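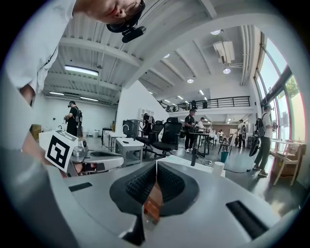

Vuvent handheld gripper kit, anyone running these long term?

buvfan26
Posted Wed 31 May
So we got the Vuvent kit at work and I've been using the handheld grippers most days for 4 weeks now. Figured I'd write something up because when I was shopping I found basically zero owner posts. The finger pads are the best part by a mile. That grid texture on the rubber grabs stuff my old pair just let slide (glass jars, pens, a stapler I've come to hate). Markers have tracked fine for me, even in a big bright room with a whole wall of windows. My gripe is the weight. Gray body feels solid, sure, but my wrists are toast after lunch. Anybody found a grip or strap that helps?

tallgrass_17
What did you pay for spare pads? I was quoted 300 for a set by a reseller and laughed out loud.

buvfan26
Ours came with two spare sets so I haven't had to buy any yet. 300 is nuts though!

mezzanine_mike
Gonna disagree on the pads. We ran the Vuvent and the Zirnier side by side and the Vuvent rubber started going smooth at the tips in under a month. Great on day one, no argument. The Zirnier pads are softer and uglier and they just keep going. Also the Zirnier is lighter, so there's your wrist fix.

buvfan26
Huh. Mine still look new, but I'm mostly doing kitchen and desk stuff on a wood table, nothing rough. What were you picking up?

mezzanine_mike
Hardware. Bolts, brackets, a lot of sharp edges.

lowbattery
well yeah, bolts will eat any rubber lol. not sure that's on Vuvent

mezzanine_mike
Same bolts, same people, same room. One set wore out and the other didn't. Make of it what you want.

quietcorner
We're on the Buvness backpack with Vuvent grippers and I like the combo, except the headset strap. It dangles and I'm forever bumping it when I lean over the table. Taped it down in the end. And I'd skip the Hosseinzadeh service plan — we sent a gripper in and it was gone 17 days.

tallgrass_17
17 days for what?

quietcorner
Sticky finger. It would close and then hang there for a second. Came back fine, but that's a long time to be one gripper short.

lowbattery
for wrists: swap hands of tasks around and take real breaks. also bike handlebar tape on the handle, way cheaper than anything sold for it

buvfan26
Ooh, handlebar tape, I have a roll in the garage. Will try it and report back. Mike, which Zirnier was it, the older one or the one with the longer fingers?

mezzanine_mike
Longer fingers. Try to borrow one before you buy, the trigger is stiff.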